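How a Trash Bag Works

A trash bag is a tube of plastic film that is closed at one end. It lines a wastebasket, collects small waste, and keeps the basket clean. When the bag is full, it is lifted out, tied, and carried to a larger bin. A new bag then takes its place.

This page explains what the bag is made of, how it is made, and how to fit one in a small wastebasket. Words in capital letters are explained at the end.

What the film is made of

Most trash bags are made of POLYETHYLENE. The name is long, but it describes something simple. Polyethylene is built from very long chains of carbon and hydrogen atoms. The chains lie next to each other and tangle, much like cooked spaghetti in a bowl. The tangled chains hold together when the film is pulled.

There are two common types. In high-density polyethylene, the chains are straight and packed closely. The film is thin and makes a crackling noise when it is squeezed. In low-density polyethylene, the chains have side branches, so they cannot pack as closely. The film is softer, quieter, and stretches further before it tears.

Small wastebasket bags are often made of the first type. Large yard bags are often made of the second, or of a mixture.

How the bag is made

The plastic arrives at the factory as small pellets. A machine called an EXTRUDER heats the pellets and pushes them forward with a long turning screw. The melted plastic is forced out through a ring-shaped opening, and air is blown into the middle. The plastic forms a tall bubble with a very thin wall.

The bubble cools as it rises. Rollers at the top press it flat, and it becomes a long, flat tube. At the Stikovier bag factory, the bubble is as tall as a two-story house. Uliana Tkachenko, the shift engineer, checks the thickness of the film 4 times every hour. If one side of the bubble is thicker than the other, the bags will be weak on the thin side.

Next, a hot bar presses across the flat tube. It melts the two layers together in a straight line. This line is the SEAL, and it becomes the bottom of the bag. The tube is cut or perforated beside the seal, and the bags are rolled or folded and packed.

Why the bag is hard to open

The two sides of a new bag cling to each other. There are two causes. First, the rollers pressed the layers together and squeezed out most of the air. Second, plastic film easily picks up STATIC ELECTRICITY, which can pull the layers together.

To open the bag, find the end without the seal. Hold the edge between your thumb and one finger and rub it back and forth. The layers slide in opposite directions and separate. Slightly damp fingertips grip the film better. Once there is a small gap, pull the sides apart and move the bag quickly through the air, open end first. Air enters and pushes the sides away from each other.

How to fit the bag

1. Take out the old bag and tie it closed.
2. Look inside the wastebasket. If there is dirt or liquid in it, wipe it and let it dry.
3. Open the new bag fully.
4. Lower the sealed end into the wastebasket until it touches the bottom.
5. Fold the open end over the rim, all the way around.
6. Press the sides of the bag against the walls of the basket to let trapped air out.
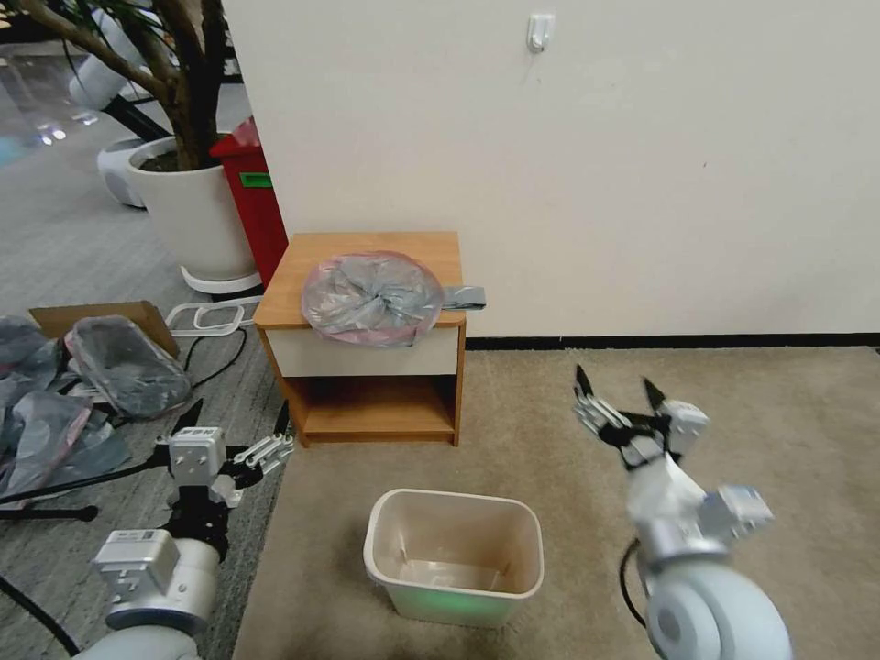
Why does a bag need to be folded over the rim?
The fold holds the bag in place. When waste drops in, its weight pulls the film downward. The part of the bag outside the rim presses against the basket, and FRICTION between the film and the basket resists the pull. A bag that is not folded over can slide down and collapse, and the waste may land beside it.

Choosing the right size

The size of a bag is usually given as the amount it can hold, in gallons or liters. The distance around the opening matters too. If that distance is smaller than the distance around the rim, the bag will not fit over it, or it will be stretched so tightly that it tears.

You can check this with a piece of string. Wrap the string once around the rim and mark where it meets. Lay the new bag flat and measure the width of its opening, then double that number. The result should be slightly larger than the length of the string. A bag that is much too large wastes plastic and leaves loose folds inside the basket.

A round basket and a rectangular basket can use the same bag if the distance around the rim is the same. Film bends easily and takes the shape of whatever holds it.

Test the strength

Bohdana Demchenko's class at Flotisside School tested small bags from one roll. Each bag was hung from two hooks, and identical wooden blocks were placed inside, one at a time. The class tested 5 bags. The weakest bag tore at 23 blocks. In every bag, the first hole appeared near the seal.

This result has a clear explanation. The film beside the seal has been heated twice, once in the extruder and once under the hot bar. The second heating can leave it thinner and less stretchy. Many bags have a star-shaped seal for this reason. The bottom is folded several times before it is sealed, and the load is spread over more film.

To repeat the test at home, ask an adult to help. Hang the bag low, above a cushion, and keep your feet out of the way.

Safety

Thin plastic film can block the nose and mouth. Never put a bag over your head or face, and never let another child do so. Keep bags away from babies and pets. Put unused bags back in their package and store the package out of their reach.

Word list

EXTRUDER: a machine that melts plastic and pushes it through a shaped opening.
FRICTION: a force that resists sliding between two surfaces.
POLYETHYLENE: a plastic made of long chains of carbon and hydrogen atoms.
SEAL: a line where two layers of film have been melted together.
STATIC ELECTRICITY: an electric charge that builds up on a surface and stays there for a time.

Text: Lefteris Michailidis
Checked by: Vsevolod Koval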